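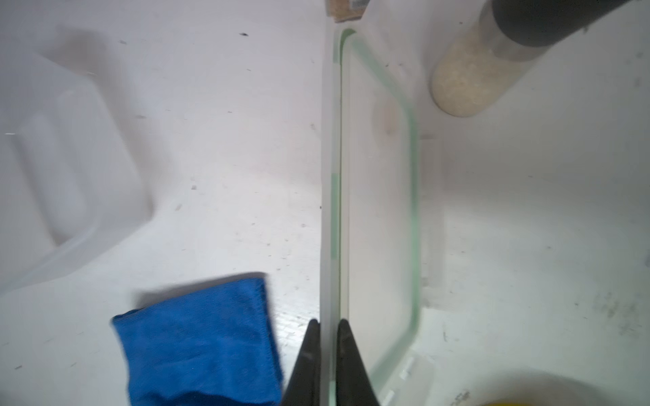 Glass food-storage container, standing on its side. The faint green tint shows best along the rim.

Serkia Glass Food Storage Container – rectangular, 965 ml

Price: £14.78 each, or less when you buy a pair
Sold by the Citance kitchen shop

We have sold a good many food containers over the years, and if you've ever opened a cupboard and had a small landslide of mismatched tubs come down on your feet, you'll know why we got picky about them. The Serkia is the one we kept coming back to. It's a plain rectangular dish in clear glass, it holds a generous supper's worth of leftovers, and it looks perfectly respectable if you carry it straight from the fridge to the table (which we do, most evenings).

The range was drawn up by Marjatta Vainio, who spent a long time running a lunch counter before she ever designed anything, and I think it shows. The corners are rounded, so a spoon gets right into them and you don't leave half your rice pudding behind. The sides are upright enough to make good use of a crowded shelf. There are no ridges or fancy patterns on the inside for sauce to hide in!

About the colour

We're often asked whether the glass is green. It's clear, with a slight tint that you notice mostly when you look at it edge-on, where you're seeing through a greater depth of glass. Once there's food in it you will probably never think of it again. If you already own some of the older Heinonen dishes, the two ranges sit together very nicely on a shelf, though the lids can't be swapped between them.

What you'll use it for

Soup, stew, cut fruit, half a cauliflower, the end of the Christmas ham. I keep one for cooked beans and another for whatever the children didn't finish, and between them they see to most of our lunches. The 965 ml size will take two good adult portions of pasta with a little room on top, and it's a handy shape for a small crumble or a modest lasagne – bake it, eat half, let it cool, pop the lid on and put the rest away without dirtying a second dish.

It's lovely for salads too. Put the dressing in first, then the firm things like carrot and cucumber, and save the leaves for last. They'll still be crisp by one o'clock.

Sizes in the range

Small, 478 ml: one portion, snacks, chopped herbs, leftover gravy
Large, 965 ml: the one on this page

The small one is shorter and narrower, and two of them side by side take up nearly the same space as one large. Plenty of customers start with a large and come back for a couple of small ones.

Oven, freezer and microwave

The dish can go in the oven without its lid, and in the microwave with the lid resting loosely on top. For the freezer, leave a finger's width of space above anything runny, as soups and stocks swell when they freeze.

Please do be gentle about sudden changes of temperature. Let a frozen dish thaw in the fridge overnight before it goes near a hot oven, and stand a hot one on a folded tea towel or a wooden board. A wet metal draining board is the worst place for it. Grills and hobs are out altogether, I'm afraid.

Washing and looking after it

The glass is fine on any shelf of the dishwasher. The lid prefers the top one. If you wash up by hand, warm soapy water and a soft sponge will do for nearly everything, and for baked-on cheese a soak of an hour or so usually does the trick. Tomato won't stain the glass, but it can leave a blush on the lid seal, so give that a rinse soon after supper. A little bicarbonate of soda on a damp cloth shifts most of it if you forget.

If the dish picks up a chip, however small, please stop using it for food.

Lids and spares

Each dish comes with its own clip-down lid. Spare lids and seals are sold separately, and we've promised Urho Manninen in the packing room that we'll go on reminding people to check the size before ordering! The size is printed on the underside of the lid. A seal that has gone slack can be eased out with the handle of a teaspoon and a new one pressed in, starting at a corner.

Details

Capacity: 965 ml
Shape: rectangular, with rounded corners
Material: clear glass, separate lid with removable seal
Oven: yes, without lid
Freezer and microwave: yes, see the notes above
Returns: 90 days, unused and in the original box

Delivery

Orders go out from our Satalmont warehouse each morning, and anything placed before eleven normally leaves the same day. The dishes travel in a snug cardboard sleeve. If yours should arrive broken in spite of it, send us a quick note with your order number and we'll put another in the post – no need to send the pieces back.

The next batch of small dishes is due in April. You can leave your email address on the 478 ml page and we'll write when they're in.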